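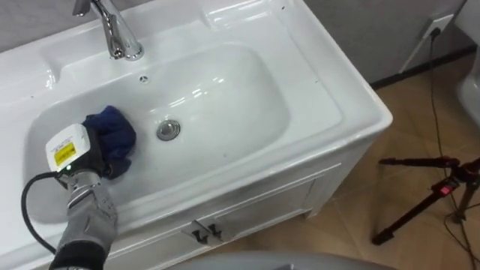
Weißes Waschbecken mit verchromter Armatur

1. Oktober 2022 — Redaktion Campus und Verkehr

Wer das Wohnheim am Hollis-Ring nach Einbruch der Dunkelheit verlässt, geht 30 Meter ohne Straßenlaterne bis zur Bushaltestelle. Die Hochschule Grorkport zählt 3.780 Studierende, 708 von ihnen wohnen auf dem Gelände. Die Stadt verweist auf die Zuständigkeit der Hochschule, die Hochschule verweist auf die Stadt.

Dieser Zustand ist nicht hinnehmbar. Eine Beleuchtung des Weges würde etwa elf Masten erfordern und ließe sich vor Dezember ausschreiben. Die Hochschulleitung sollte die Kosten vorstrecken und die Aufteilung später klären — das Verfahren hat sich beim Radweg an der Poronstraße bewährt. Bis dahin muss der Sicherheitsdienst seine Abendrunde auf die Haltestelle ausdehnen.

Zuletzt aktualisiert: vor Redaktionsschluss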